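The Long Afternoon of Peg Number 38

Grikura is two rooms above a tire shop, and the first thing they tell you is don't lean on the white cloth.

Reasonable. The cloth is the workspace. Everything the robot learns this month it learns over that cloth, and if the cloth gets dragged half an inch between one try and the next, the whole morning looks different to the machine. So visitors stand by the sink. I stood by the sink for most of a day in August, with a notebook and a warm soda, and watched people teach a robot arm to deal with a rod.

One rod. Orange. That was the job.

The project is called Clemo, and the pitch is simple enough to fit on a napkin. Don't program the arm. Show it. A person drives the gripper by hand through the task, the system records what the cameras see and where every joint went, and you do that again. And again. The target for this task is 600 good runs. When I walked in they had 3 days left and a whiteboard full of tally marks, some crossed out so hard the marker had squeaked through the coating.

The driving is the part I wasnt ready for. I had pictured a joystick, maybe a game controller. At Grikura the operator sits at a second, smaller arm and moves it, and the big one copies. It looks easy. I got one turn, after lunch, and closed on nothing but air. Twice. The second arm gives you no feel at all. You squeeze and your fingers meet in a spring, same as ever, whether you have the part or not. So you learn to watch. The good operators hardly look at the robot. They look at the wrist camera feed on the monitor, chin forward, like somebody parking a very expensive car.

Why the wrist? Same reason a dentist uses the little mirror. The overhead camera sees the whole table and misses the last inch. The wrist camera sees the last inch and pretty much nothing else, and the last inch is where every run is won or thrown out.
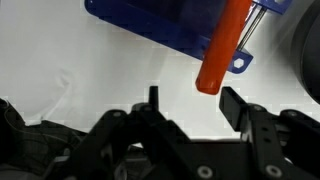
How many examples does a robot need before it can do a job by itself?

It depends on how much the job changes from one try to the next. A part that always sits in the same place might take a few dozen runs. Move it around, swap the lighting, let it tip over now and then, and you are into the hundreds quickly, with no promise at the end. The Clemo crew picked 600 because an earlier task came good near that number, and they are open about the fact that this is a hunch with a spreadsheet attached.

Back to the table. The approach is what they fuss over. Open the jaws, come in slow, line up with the tip of the rod, stop. Then commit. There is a lot of argument over the stop. One camp wants it kept, a clean pause right before the fingers close, on the theory that it gives the model a clear moment to learn from. The other camp says a pause teaches the robot to pause. They have seen it – a policy that gets to the part and just hovers there, thinking it over, until the timer runs out. I heard this argument before coffee and again around four, nearly word for word.

For now the rule is short pause okay, long pause toss it.

And they do toss. Every run gets watched back the same evening at double speed by someone who didn't drive it. Bumped the fixture? Out. Hand in the shot? Out. Fumbled the grip, then recovered? Now that one's interesting, because that one stays. Gets its own tag. A robot that has only ever seen perfect runs has no idea what to do once it's a little bit off, and it will be a little bit off. So the fumbles go in a folder and the folder is treated like gold. Some operators now fumble on purpose. You can tell which are the fakes, I was told. Too graceful.

Money comes up, as it does. The work is paid for by Kidon, a company that makes sorting equipment and would like a machine that can reload a jig without an engineer writing new code for each part. Kidon doesn't care about orange rods. The rod stands in for a hundred other long thin things. The color is so the reviewers can find it fast on the video, though there's a worry there too. What if the model just learns orange? A batch in plainer colors is planned, same shape, and a lot is riding on how that goes. If it falls apart on gray they start over, more or less.

The other worry is boredom. Drivers work in blocks of 38 runs, a number with no science behind it whatever. It's how many fit between the hourly recalibrations. By the high twenties people get sloppy, or worse, they get consistent. Same path, same speed, same little wrist turn. Great for the tally, lousy for the data. So there's a laminated card taped up by the monitor with nudges on it. Come in from the left. Start higher. Go slow this time. Somebody has added, in pen, eat something.

Across town a rival shop, Güler, is doing it the other way. No second arm, a simulator, thousands of tries overnight with the office locked up. Cheaper by a mile. The Grikura people are polite about it, then someone brings up friction and they're less polite. A simulated rod slides the way you told it to slide. A real one has a fingerprint on it.

I stayed for the end of the last block. The room had gone quiet apart from the fan and the little click the gripper makes when it opens. Run 36, fine. Run 37, clipped the fixture, out, groan. On 38 the driver came in from high up, took a short pause, a legal one, and closed. Then lifted. Then set the small arm down in its cradle and shook out both hands like a pianist.

Four more blocks to do before they could pack up for the night. The next driver was already adjusting the chair, and I was in the way of the sink.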